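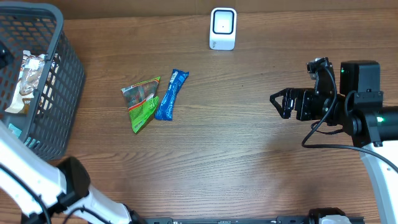
January, evening

Second pass on the relabeling question. I reran the split this morning with the wrist stream dropped for the approach phase only, kept for the last stretch before closure. Hortensia Paredes had argued for this in November and I had put it off, so I owe her a note.

Setup unchanged from the last entry. Two arms, snack packages on the table, basket on the left. The policy is the Selel checkpoint with the smaller action head. Total demonstrations after filtering: 231. I threw out everything where the operator paused mid-reach, which the old script counted as a valid segment and padded with zero actions. That padding was probably responsible for the hovering we saw before the break. I can't prove it without training on the old set again, and I don't want to spend the GPU time.

Result, as plainly as I can put it: with the phase-gated wrist input the grasp offset on bars came down, and on bags it did not move. Bars are narrow and have a clear long axis. Bags are crinkled and the axis is whatever the network decides it is. Over 6 seeds the bar improvement has the same sign every time. For bags it changes sign between seeds, so I am treating it as zero.

Štěpánek's explanation is glare. Film packaging throws highlights that shift as the wrist turns, and the encoder reads the shift as object motion. It fits what I see in the frames I stepped through after lunch. 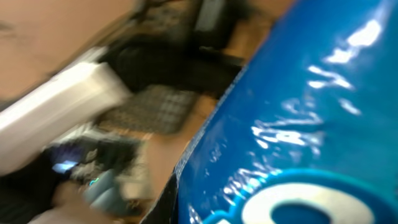

Motion blur is the other candidate, and the two are hard to pull apart, as the highlights smear along with everything else. Shorter exposure would remove the blur and leave the glare, so that is the test. The cost is noise under the room lights. I would rather not add a lamp halfway through a comparison, so exposure alone goes first, lamp later if the images are unusable.

One bookkeeping error to record. The timestamps on the wrist stream lag the head stream by up to 7 frames at the start of an episode and settle after that. The loader matches by index, so early frames are paired wrong. It affects both conditions equally and shouldn't change the comparison, but it does mean the absolute numbers in the Lerusent draft are pessimistic. Fixed in the loader, not yet in the cached arrays. Rebuild the cache before anything else is trained.

Stakeo wants a paragraph on generalization for the report. I don't have one. We have tested no package the policy hasn't trained on, and I'm not going to write as though we had. I sent back two sentences saying so and proposed a held-out set by wrapper color and by shape, separately. No reply by the time I left.

To do: cache rebuild, exposure sweep at 2 settings, rerun bags only. Check whether the gate threshold is in meters or in normalized units, since the config says one and the comment says the other. Write to Hortensia.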